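Wover name and logo: frequently asked questions

Wover is open source. Why can I not call my product Wover?
The source code is under a free license, and you may copy it, change it and sell services with it. The name and the logo are registered trademarks of Halmont. The license for the code gives no rights to them.

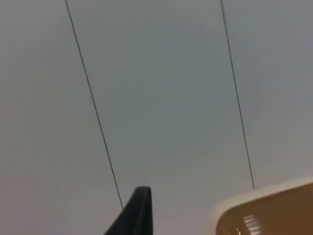 The license and the trademark are often read as one document, and most letters we receive come from this mistake. They are separate, but they go in a similar direction. The two thin dark lines in the photo run side by side, not perfectly parallel, and the space between them becomes a little smaller toward the bottom. In a fork, the same happens with the two sets of rules: the more of our code you keep, the more carefully you should check what you do with the name.

May I write that my company works with Wover?
Yes. "Hosting for Wover" or "Training for Wover users" is fine. "Wover Hosting" is not fine without a partner agreement.

What does a partner agreement cost?
The fee is 849 euros per year. For companies with fewer than 13 employees it is 733 euros. If you have more than 1000 paid user accounts, please write to us first.

My agreement has ended. What must I change?
Please remove the logo, the word "partner" and any domain name that contains Wover. Your customers keep their installations and their data.

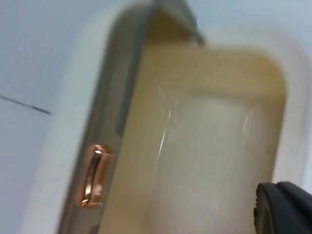 A former partner wrote to us that the time for giving back a domain was too short, and that customers still had their e-mail addresses on it. We agree with this. On request, e-mail can now be forwarded until the customers have moved, but the website itself has to be closed.

Are Babić and Trustley official partners?
Babić is a partner for hosting. Trustley makes a plug-in for signing documents and uses our name with written permission, but it is not a partner.

Where can I report wrong use of the name?
Use the contact form and choose "Trademark". The form is not read on Saturday.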